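Progress report to the Eltine Community Fund
Clasura Neighbourhood Language Circle
Reporting period ending May

Dear friends at the Fund,

It hardly seems possible that we are already halfway through the grant, and I want to begin by saying thank you, because the past months have been some of the happiest the Circle has had since it started in the back half of the old library. You asked for a short report this time. I will do my best, though those of you who have read my earlier ones will know not to hold your breath!

When we applied, we said we hoped to bring 21 regular learners through the door by the midpoint. We now have 28 on the roll, and most of them come every week unless there is a sick child or a shift change in the way. The evening group is still the bigger of the two. It begins at 6:30, which suits people coming off work, but the morning group has a lovely feel of its own and tends to run over, with the teapot being refilled well past the time we are meant to have stacked the chairs.

The conversation tables have been the real success. We had planned to organise them by level, and for the first few weeks we did, but the learners kept drifting across to whichever table was laughing the loudest. So now we set them by topic: renting a home, talking to the doctor, school letters, football. The doctor table had to be split in two. One learner told us she had rung the clinic by herself for the first time, without her daughter on the line, and the whole room clapped. 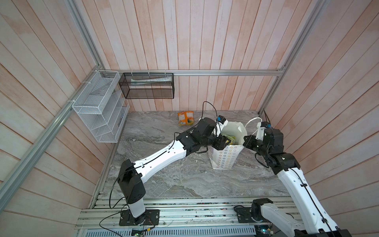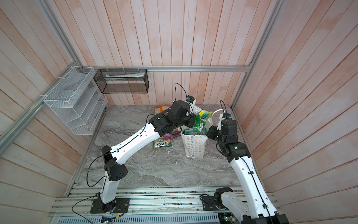
Coordinator, Clasura Neighbourhood Language Circle

Now to the money, which I know you will want to see in plain figures. We have spent $932 on books and printed materials so far, a little under what we had put aside. The saving came from the graded readers, where we found a good set second-hand from a school in Čierny that was changing its program. They are a bit worn at the corners, but the stories are better than the new ones and the learners have been passing them around. With your agreement, we would like to move what is left in that line across to child care, where we are stretched.

Child care is our one honest worry. We budgeted for a single worker in the side room during the morning group, and that was fine while there were only a few little ones. There are more now, and on busy mornings we have had to ask parents to take turns, so somebody always misses part of the lesson. A second worker for the rest of the year would fix it. I have put the costing in the attached sheet.

The other thing that has not gone to plan is the outreach in Urent. We held 3 information mornings there over the summer and the turnout was small. People were kind about it, but the bus only comes once an hour and it is a long way to travel with a pram. We have had a good talk with the neighbourhood house in Urent about running a small class on their premises instead, and they have offered us a room at no charge. If it goes ahead, we would start in spring with one table and see how it grows.

For the second half of the grant we would like to finish the learner cookbook (the recipes are all in, the spelling is being argued over), train four more conversation partners, and hold a proper end-of-year lunch to which every one of you is warmly invited. Please come hungry. Last year there were nine kinds of dumpling and a very firm difference of opinion about vinegar.

The attendance sheets and receipts are attached as usual. If anything is missing, or if you would like to drop in on a class before the next report is due, just ring the office in the morning and we will put the kettle on.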